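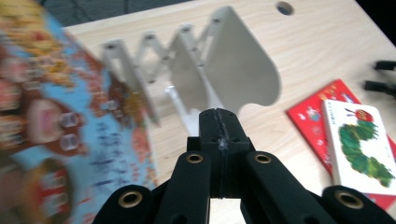
## Expanding holders: help needed with the sorting

We now have a stock of the white expanding holders, the accordion-style ones with a heart-shaped panel at the end. Marius Văduva has put them in the back room at Kariuki, on the shelf below the tablecloths. There are 12 in the box and they can be borrowed for any table event from now until September.

The panels are linked like scissors, so please open and close them slowly, with one hand at each end. Pulling on the heart alone puts all the strain on the last joint. If a link feels stiff, leave it and put the holder to one side – Fotini Koutsoukos will look at it when she is next in.

Before a holder goes back in the box:

- wipe it with a damp cloth and let it dry
- close it fully, so that the panels lie together
- put it in with the heart end up

The plastic is off-white and matt, and it marks easily. Washing-up liquid is fine. Please don't use the cream cleaner from under the sink.

We would like to go through the whole box on Sun 31 March, from two o'clock, at the long table. It should take an hour at most. Bring a cloth if you have one. Anyone who still has a holder at home from the Flaltbridge fair can drop it off then, or leave it with Marius during the week.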